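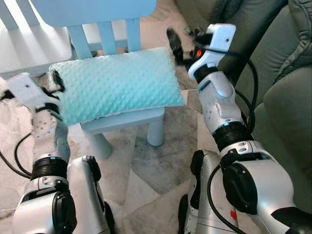 A bumpy cushion on a light-blue plastic chair.

Why Do We Put Cushions on Chairs?

Sit on a hard plastic chair for a story, and you will probably feel fine. Sit on it through lunch, a drawing lesson and a long rainy afternoon, and you will start to wiggle. Put a cushion on the same chair and you can sit much longer before the wiggling starts. The chair has not changed shape. So what does the cushion do?

It starts with your bones

At the bottom of your pelvis there are 2 bony points. Grown-ups call them sit bones. You can feel them if you sit on your hands on a hard seat and rock from side to side. Most of your top half rests on those points when you sit up straight.

A hard seat does not move out of the way for them. Your weight presses down on small patches of skin and muscle, and after a while those patches get sore. Your body tells you to shift, and you do it without thinking.

A cushion squashes. It sinks most where you press hardest and comes up a little around the sides of your legs. Now more of you is touching the seat, and your weight is shared over a bigger area. Scientists call the push on each bit of area pressure. A bigger area means less pressure on each bit.

Snowshoes work in the same way. A boot sinks into soft snow, but a wide snowshoe spreads the person's weight and stays nearer the top.

Try it with a pencil

Press the flat end of a pencil gently into the palm of your hand. Now put a folded sock on your palm and press again, just as gently. The second push feels softer, because the sock spreads it out. (Use the flat end only, please. The point is for drawing.)

What is inside?

Cushions can be filled with many things. Two common ones are foam and loose fluffy fiber.

Foam is full of tiny bubbles. When you sit down, the bubbles get squeezed and some of the air moves out. When you stand up, the foam springs back and the air goes in again. If you put your ear near a foam cushion while someone presses it, you may hear a very quiet puff.

Fluffy filling is made of thin, curly threads that hold air between them. It feels soft at first, but the threads can slide into one corner and make lumps. That is why people shake and pat cushions. Hanne Zoëga, who sews seat covers in Vamness, calls it "waking them up."

Some cushions are very thin and have hardly any filling. They still help a little on a cold seat.

Why do some cushions have bumps?

The cushion on our blue chair has a plush cover with rows of raised dots. This kind of cloth is often called minky dot. You may have seen it on baby blankets. Plush means the cloth has lots of short, soft hairs standing up from it. The dots are pressed or shaped into the cloth when it is made.

Run your hand over plain plush and it feels smooth all the way along. Run your hand over dots and it goes up and down, up and down. The skin on your fingertips is very good at noticing small changes like that. Many children like to rub the dots while they listen to a story.

Plush can change how its color looks, too. Brush the hairs one way and they may look lighter. Brush them the other way and they may look darker. You can draw a shape on some plush cloth with one finger, then wipe it away with your hand.

Why is the chair made of plastic?

A chair and a cushion have different jobs. The chair has to hold you up, so it must be stiff. Smooth plastic is also light enough for a child to carry and easy to wipe when somebody spills paint or juice. The cushion has to be soft, and soft things are harder to wipe. Spilled juice soaks in. Many cushion covers have a zipper so that they can come off and go in the washing machine. The label sewn into the cover tells you if this is allowed.

How to put a cushion on a small chair

Put the chair on a flat floor first. Lay the cushion on the seat with its nicer side up, then push the back edge toward the back of the chair. Check that it doesn't hang far over the front – a cushion that sticks out can slide when you sit down. If it has ties, ask a grown-up to help you make bows around the back of the chair.

Smooth plastic is slippery, and so are some cloths. Press on the cushion with one hand and try to move it. If it slides easily, a piece of rubbery non-slip mat under it will help.

Something to do at home

Find 3 different places to sit, such as a step, a kitchen chair and a sofa. Sit on each one while you read a page of a book. Which one makes you wiggle first? Write down your answers, then try the hardest seat again with a folded towel on it.

Words to know

Pressure: how hard something pushes on each bit of area.
Plush: cloth with short, soft hairs on one side.
Pelvis: the bones between your back and your legs.
Filling: the soft stuff inside a cushion.

Written by Simão Teixeira. Checked by Stefaniia Ostapchuk.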